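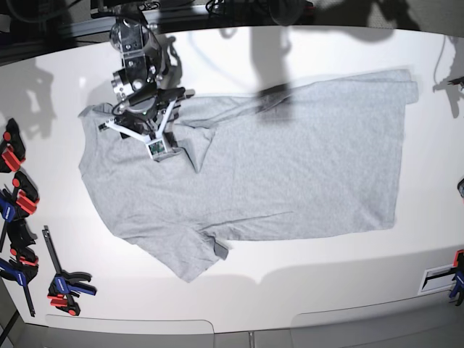 4.2 What the open day taught us

I'll admit I was nervous about letting visitors in. We had been running the folding task on the Hokora cell for months with only the four of us watching, and then on 4/29/19 we opened the doors and 106 people came through in groups of 10. Kirsten Damgaard did the talking and I sat at the console with my hand near the stop button (never needed it, thank goodness!).

The protocol was the same as in Section 3, except that we let the visitors pick when a run would start. People loved that part. What surprised me was where they looked – hardly anyone watched the fold itself, they all leaned in for the grasp, and they wanted to know how the arms decide where to take hold of a garment that has no fixed shape. Fair question, and one we only partly answer in Section 5. Figure 3 shows the kind of two-handed hold that set off most of the discussion.

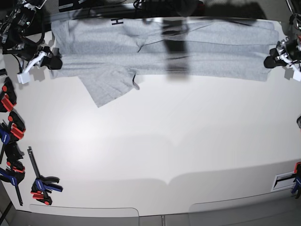 Figure 3. Both grippers on a gray knit garment, one at each end.

We also handed out a short comment card and got 19 back. Several asked for slower motion, and one visitor from Zetico wanted to know if wrinkles confuse the system. They do, a bit, and we now report wrinkled starts separately in Table 2. The open day runs are left out of the 1,329 trials used for training.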